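# Counting what you cook: kitchen tips for a daily calorie target

Once you have a daily number to eat to, the hard part is knowing what went into the pot.
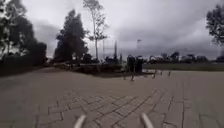 Weigh food raw whenever you can. Rice, pasta and beans take on water as they cook, and meat loses it, so a cooked weight won't match the label on the package.

**Write the empty weight on your pots.** Put a strip of masking tape on the bottom of each one with its weight in grams, and take the tape off before the pot goes on the heat. My soup pot is 1307 grams. Keep a copy of the list inside a cabinet door.

**Batch meals.** Add up the calories for everything that goes in. When it's done, weigh the full pot, subtract the pot, and divide by the number of servings. Each bowl gets that many grams.

**Oil.** Set the bottle on the scale, press zero, pour, and put it back. The minus number is what you used. Ten grams of any cooking oil is some 90 calories, and it's easy to pour three times that without looking.

**Peanut butter and honey.** Same method with the jar. It saves washing a spoon.

**Freezer portions.** Label the lid with the dish, the grams and the calories. Sylvie Leclerc wrote in to say she uses a grease pencil, and that it wipes off glass lids with a dry cloth.

Check the scale now and then with an unopened 8-ounce block of cream cheese. It should read a little over 227 grams with the wrapper and box. If it reads under, change the battery and try again.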